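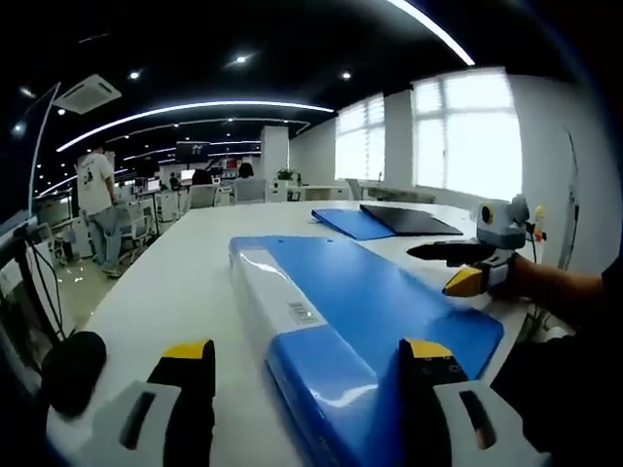

Paper filing vs scanning everything, is it worth it?

bremstead_bill wrote:
My wife wants to scan 22 years of household paper and shred the lot. She signed up for a trial of Lunora, which says it "reads and sorts" whatever you feed it. I have my doubts. Has anyone gone all the way and not regretted it?

tabdivider wrote:
I did it two years ago. 2982 pages. It filed my water bills under "travel". I still keep the house deed and tax stuff on paper and I'd do that again.

Gemma Mellor wrote:
The sorting is better now, to be fair. I pay $8 a month and can find any receipt in seconds. Who wants to dig through a box in the garage?

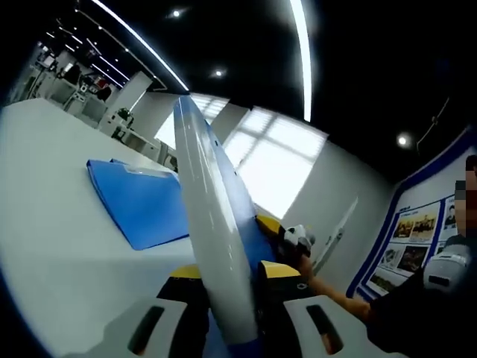
bremstead_bill wrote:
$8 a month forever, though. And what happens when they get bought out? I used Fovau for recipes and one September it was just gone, with a 30 second notice on the login page.

Gemma Mellor wrote:
So export it and keep your own copy. Paper burns too, you know.

tabdivider wrote:
Export gave me 165 files named "document". Good luck with those.

hailu_fan wrote:
Hailu lets you pick the file names. Slow as anything but it works.

bremstead_bill wrote:
Does it charge for that?

hailu_fan wrote:
After the first month, yes.

bremstead_bill wrote:
Figures. I'm buying more tab dividers. She can scan the warranties.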